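Beaulieu altarpiece, who painted the left wing??

panelgazer79
ok so went to Clotesgate in February finally. the Beaulieu altarpiece is back up after cleaning and the label still says "one hand throughout." no way. left wing saints have totally different hands, stubby fingers, no knuckles. center panel hands are gorgeous

Idby
Workshop. Always workshop. Master does faces, assistants get the feet and drapery

panelgazer79
but the faces are off too?? look again

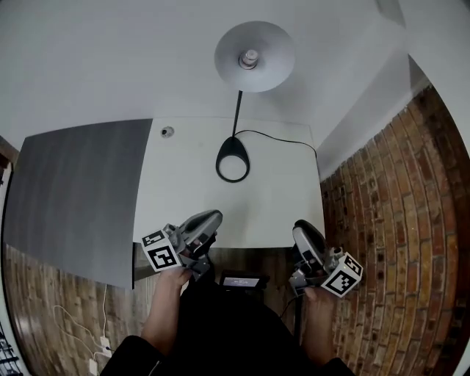
Jocelyn Cormier
Moderator, panel painting board

Moved this from General. I don't buy two painters. The left wing was badly rubbed, probably an old overcleaning, so the modeling in the fingers is just gone. Compare the right wing — same underdrawing, same way of hooking the thumb.

Idby
rubbed doesnt make fingers shorter Jocelyn

Jocelyn Cormier
It does if the outline got repainted. Thérèse Ross says so in the catalog, page 79 I think.

workon_wood
Ross also dated it 30 years too late in the first edition so. grain of salt

panelgazer79
has anyone got the second edition? library wants 100 bucks deposit for an interlibrary loan, insane

workon_wood
have it somewhere, will look tonight. she drops the repaint idea in a footnote iirc

Jocelyn Cormier
She softens it. Doesn't drop it. Please quote the whole note if you post it

Idby
still say 3 hands minimum. the donor is somone else again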